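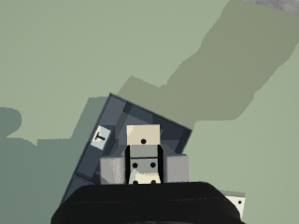 # Flokau gripper trials, wrist camera set

4 min read

Hi! I put this set together to compare two finger shapes on the same simulated arm — long boxy ones and a shorter rounded pair — before I spend any money on real parts. Everything is rendered, so please don't train on it and expect a tidy transfer to your bench.

## What's in it

There are 330 episodes at 30 frames per second, all from the wrist view. The boxy gray fingers show up in the renders with a tilted blue tray and a little tile with a T on it. I also like small blocks with black dots, so expect plenty of those.

Tray angle and floor color change between episodes. I left the arm's shadow on, and it gets big and jagged. Turning it off made my grasp detector look way better than it deserved (ask me how I know).

## Getting started

Unpack the archive, then run:

 python replay.py --set flokau --episode 31

The controller is Cirkari with stock gains. I tried softer ones in February and the fingers bounced off the tray rim, so I went back.

## Known problems

- Episode 44 has no joint log, only video.
- The wrist housing hides the bottom of the view, so blocks down there are often half covered.
- Finger friction is a guess.

## Comments

**lowtorque:** Replay works on my old laptop, thanks! Any plans for a suction cup?

**Lưu:** Could you post the tray mesh too?

**mossbench:** Same bounce with soft gains for me.

Contact: the Sarnville bench page | Updated March 7, 2025 | Back to top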